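Lornach Hardwax Oil for Tables and Worktops

I've been selling this stuff for years and I still use it on my own kitchen table, so forgive me if I go on a bit. Lornach is a clear satin oil for indoor wood. It goes on with a lint-free cloth, it hardly smells once the windows are open, and it leaves the grain looking like grain – no plasticky shine!

A tin covers a good-sized dining table with 2 coats. Put the first one on thin. Thinner than you think. Then leave it overnight, give it a very light rub with a fine pad and do it again. My friend Gonçalo Valente put his on like gravy and rang me at 7 in the evening to ask why it was sticky (he got there in the end, with a lot of wiping).
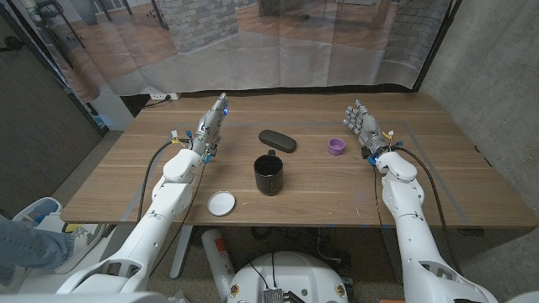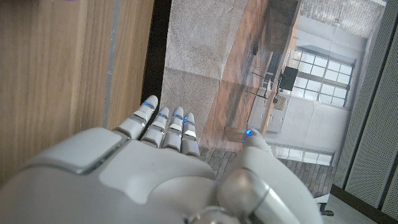
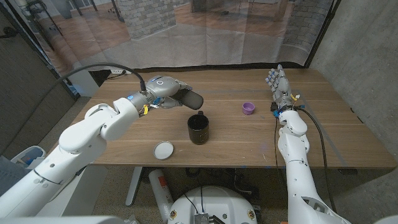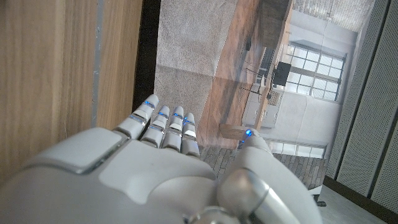
Four pictures, all from the same place. Wooden tabletop in the first and third.

People always ask about mugs. Let the oil cure for a full week before you put anything hot on it, and use a coaster for the first month if you can bear to. After that I just wipe up spills when I spot them. If you do get a ring, a dab of oil on a cloth usually sorts it, and you only have to treat the bad patch – that's why I gave up on varnish.

It comes in Clear, Sampaio (a bit warmer, lovely on oak) and Caltent, a pale one that stops new pine going orange. I'd try a sample on the underside first, as every board takes it differently.

Tin size: 750 ml
Sample sachet: 50 ml
Finish: satin
Product code: 192
Applicator: Goveo cloth, sold separately

Please lay used cloths out flat outdoors to dry before you bin them. Oily rags in a heap can heat up and catch fire.

The Caltent shade is back in stock in October.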